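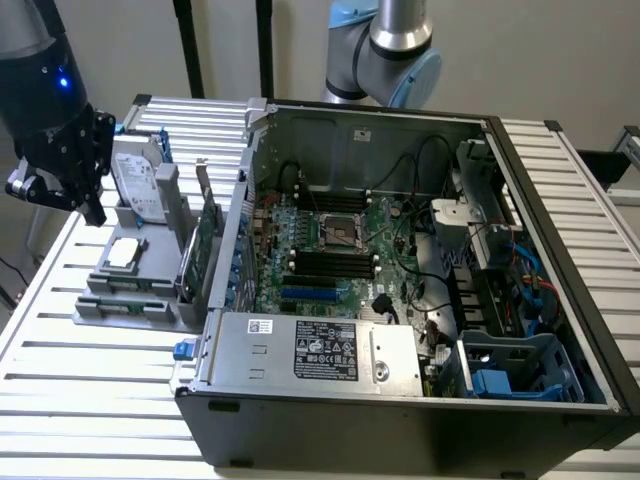
Desktop tower on its side: what order do the parts go back in?

Home | Hardware | Repair | Forums | Log in
3 min read

Arturo Costa
February 16, 2022

I'm writing a reassembly sheet for the bench course at Havdale and want to settle the order of steps before it gets printed. The chassis is a black tower laid flat with the side panel off. The board is already mounted, with memory slots on two sides of the socket, a blue PCIe slot and a column of blue latches for the card brackets. The power supply lies across the front of the case. Its release tab is blue too, as are the drive rails and the carrier.

Parts waiting to go in are a 3.5-inch hard disk with a blue rail, a smaller drive, and a green expansion card with a metal bracket. My draft puts the drives first, then memory, then the card, then the cables. One colleague insists on memory first. Does the order matter electrically, or is this only about access? Second point: should the sheet tell people to remove the power supply while they work on the board?

I also want a practice stage on an open panel before anyone reaches into the case. Comments on that are welcome.

Tiziana Marino

Electrically the order makes no difference as long as the machine is unplugged. Pull the cord from the wall, hold the power button for a few seconds, then start. Everything after that is access.

I would use this sequence:

Processor and cooler, if they are coming out at all.
Memory, both banks.
Expansion card.
Hard disk and smaller drive.
SATA data cables, then drive power.
Remaining leads, side panel.

Memory goes early for a dull reason. Seating a module takes a firm push straight down, and you want both thumbs over the slot with no cable across your wrists. If the leads are looped over the board, tuck them to the back wall before you begin. Open the white latches first, line up the notch, press until the latches close. A module that sits a little high at one end is the most common fault I see, and it gives a machine that powers on with no display.

With the card, lower the bracket end and the edge connector together. Close the blue latch only when the bracket is flat against the case. If the latch needs force, the card isn't down.

On the power supply: leave it where it is unless it blocks something you need. Taking it out means rerouting the main lead, and beginners trap that lead when they put the supply back.

The open panel is a good idea. We used a stand-up one in Jornstead with the socket at the top, the narrow slots to the side and one long card slot along the bottom. Stand it up like the one below if you can, so people learn to support the card with a second hand. 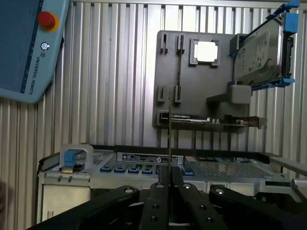 Upright practice panel with the expansion card in the long bottom slot and the hard drive in its carrier at upper right.

Sandro Fabbri

I always do drives first and never had a problem. Whatever is nearest.

Ettore Benedetti

Mostly agree with Tiziana, with one change. Connect the SATA data cable at the board end before the card goes in if the ports on your board sit under the card. On some boards a long card covers them completely and you end up taking it out again. Check yours.

Two notes on the drive. Clip the rail on at the bench, with the drive flat on its back, and check that the pins are seated in the screw holes on the side. Then slide the drive in with the connectors facing the cables. Hold it by the edges and keep fingers off the circuit board underneath. If the carrier stops short, withdraw it and look for a cable behind it — don't push.

For the sheet itself, I would print the steps without part colors. The latches in your chassis are blue, but the next batch of donated towers could have green ones or plain screws, and then half the page is wrong. Name the part and where it sits.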